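Two Arms and a Lot of White Cloth

Posted by the Saturday sewing blogger, in August

So I finally made it to the open day at Arbridge! I'd been meaning to go for ages (it's only 11 miles from my house) and on Wednesday I took the afternoon off and drove over. They had 8 stations set up, and I skipped most of them once I found the cloth handling one, because, well, you know me and fabric.
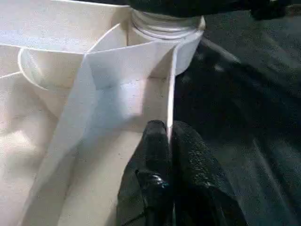
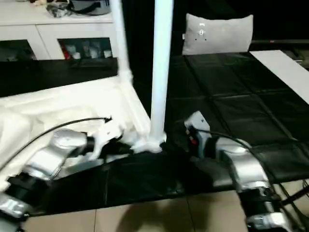

Cloth handling at the Arbridge open day, August.

I have pinched a lot of fabric in my life and I never once thought about how hard it is. The woman running the station told us white on white is the worst, all those folds and no pattern to go by, and the fingers have to find one edge and hang on to it. I stood there for almost an hour — my feet were killing me — and asked way too many questions. She was very nice about it.

I did peek at the Gelley table on my way out, but the line was long and I wanted coffee. Parking was 3 dollars, bring cash. They're doing another one at Masance and I'm already trying to talk my sister into it.

Last updated: August

Comments

quiltypleasure: I'd have stayed the whole hour too! Did they let you try the controls?

threadbare382: We went in the morning and the line for Gelley was just as bad. Worth it though.

marnie_k: Is the Masance one free to get in?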